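How Do You Teach a Robot to Pick Something Up?

A robot arm does not know anything when it comes out of its box. It has motors, and the motors can turn. It does not know what a hat is or what a table is, and it does not know how hard to squeeze. Somebody has to teach it.

There are a few ways to do that, and one of the most useful is also one of the simplest. A person does the job first, and the robot learns from what the person did.

Think about how you learned to tie your shoes. A grown-up could have read you a list of instructions. Most likely somebody tied a shoe slowly while you watched, and then you tried. Robots can learn a little like that too. Each time a person does the job for the robot to learn from, it is called a demonstration.

Two ways to show a robot

The first way is remote control. The person sits or stands nearby and moves a set of controls, and the robot arm moves along with them. If you have ever driven a toy car with a remote, you know the idea. The hard part is that an arm has many joints, and they all have to move together. Kerstin Frerichs teaches robots this way for a project called Vurkonik. Her first try at putting a lid on a jar took 18 minutes. "I could have done it with my own hand in two seconds," she says.

The second way is to leave the robot out of it for a while. The person holds a gripper in their own hand and does the job with that. A gripper is the part of a robot that grabs things.
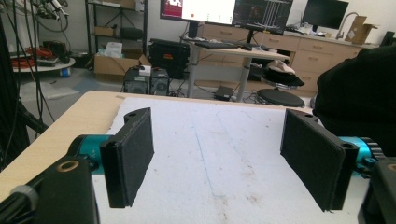
Fingers are the most important part of a gripper. Yours have skin, and skin is good at holding on. Robot fingers need something to do that job. Some are rubber, some are foam, and some are hard plastic with bumps. The ones here are flat black pads with a rough, fuzzy look, and they face each other with a gap in between. Two fingers may not sound like enough, but try it yourself. Use only your thumb and one finger to pick up a sock, a pencil and a cup. You can do a lot with two.

Why use a robot's fingers and not your own? Your hand can do things a gripper can't. You can roll a coin across your palm or catch a slipping cup with your little finger. If the robot tried to copy that, it would get stuck. When a person works with a gripper, every move is a move a gripper can make.

What gets saved

While the person works, a computer saves what happens. It needs to know three things many times each second:

Where is each gripper?
Which way is it tilted?
How far open are the fingers?

Cameras can help with the first two. Some grippers carry a small plate with a pattern of dots on it. When a camera sees the dots, the computer can work out where the plate is and how it is turned. Dots that look close together might mean the plate is far away or turned to the side. The computer does this math very fast.

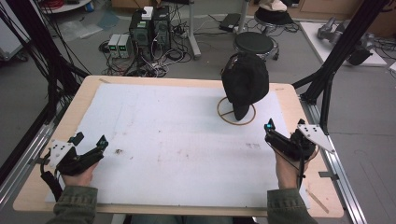
A robot also needs to see a job done more than once. Eduard Kratochvíl, who plans the lessons at a robot workshop called Lakatos, asks for 700 demonstrations of a new job before he lets a robot try it. For folding a towel he asked for 1735, and that took most of July.

The demonstrations should not all be the same. If the object always starts in one spot, the robot may learn only that spot. Move the object over by the width of your hand, and the robot may reach for empty air. So people change things a little each time. They turn the object around. They start with their hands in a different place. Mistakes get sorted out too. In one set of lessons, 194 demonstrations were thrown away after the object was dropped halfway through.

Then the robot tries

Next, a computer program studies all the saved demonstrations and looks for patterns. When the fingers were near the object, what did they do? When the object was lying on its side, how did the gripper turn? This part is called training, and it can take hours or days.

After training, the robot gets its turn. It often starts out badly. It may close its fingers too early or stop with the object in the air. The teachers watch for where it goes wrong, and they go back and make more demonstrations of that one part.

Words to know

Demonstration: one time through a job, done by a person for a robot to learn from.
Gripper: the part of a robot that grabs and holds.
Joint: a place where a robot arm bends or turns.
Training: when a computer program studies demonstrations to find patterns.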